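# Tulach open day, notes from the train

24/12/2024. Writing this fast before the battery goes.

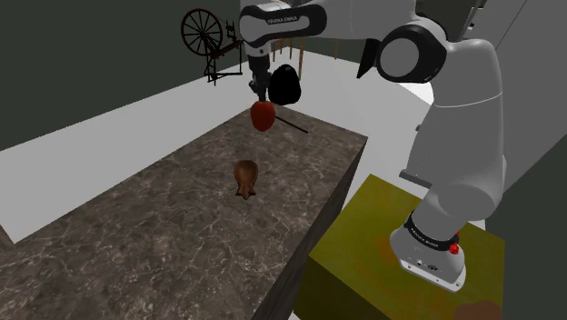

Went mostly for the simulation room, second floor, end of the corridor past the coats. Kelly Guerra runs it and she had 9 of us crammed in behind two desks. Everything they try on the real arms gets tried in the simulator first, every grasp, and the kitchen set is the one they show visitors. Franka arm on a yellow-green block, marble counter, red pepper in the gripper. Someone asked about the spinning wheel at the back. Kelly said the rooms get furnished at random from a big object library, so the robot doesn't get used to one background. Fair enough. My favorite room had a piano in it.

Numbers I scribbled down: 618 objects in the library, 920 runs overnight on the pepper task alone. Didn't catch the success rate - she did say it, the door was open and there was a tour going by. Will email.

Then downstairs to the real cell. Ya-wen Lo on the controls. Slower than I expected, and louder. She did four picks with a sponge and a plastic cup, dropped the cup once, shrugged, reset. Liked her for that. Long talk about friction and why soft things are still a pain to simulate, I followed maybe half of it. She thinks peppers are easy compared to grapes. Grapes are on the list for spring.

Stedlow had a stand in the lobby, mostly leaflets. Curngate were suposed to bring their mobile base but it was stuck in a van somewhere. Skipped the Mwaipopo talk to get a sandwich, regret it a bit, two people told me after that it was the best thing all day.

Practical stuff if you go next time: bus 49 stops right outside, badge desk is slow, get there early. Coffee free till noon. No bags in the cell area and they do check. The simulation room only takes small groups so put your name on teh sheet when you come in - I nearly missed it.

Still to do: email Kelly re success rate, ask Ya-wen for the slides, send Stedlow leaflet to the office.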